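Plate as a catch-all on a work table?

grainline36
I keep losing small stuff on my work table. Thinking of one plain white plate in the middle for all of it. Anyone do this? 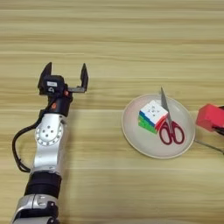 Round white plate, shallow rim

Kesano_Tom
Rim's too low. Get a tray. I paid 2 bucks for mine at a yard sale.

grainline36
Small things are fine on it. Scissors are the problem.

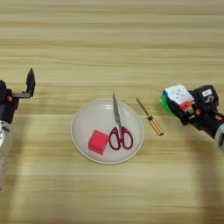
Blade tips go past the rim

drulimine
So hang the scissors on a hook. I wouldn't leave points sticking out over the table.

Kesano_Tom
Or a tray.

wevholm217
Disagree, a tray just fills up with junk. A plate makes you stop. What about chunkier stuff?

grainline36
Rubik's cube sits on it OK. 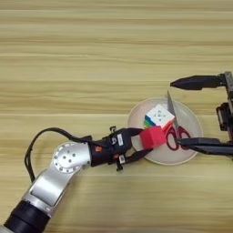

Rubik's cube on the plate, red block at the left edge

drulimine
Fine for cubes. Still no on the scissors.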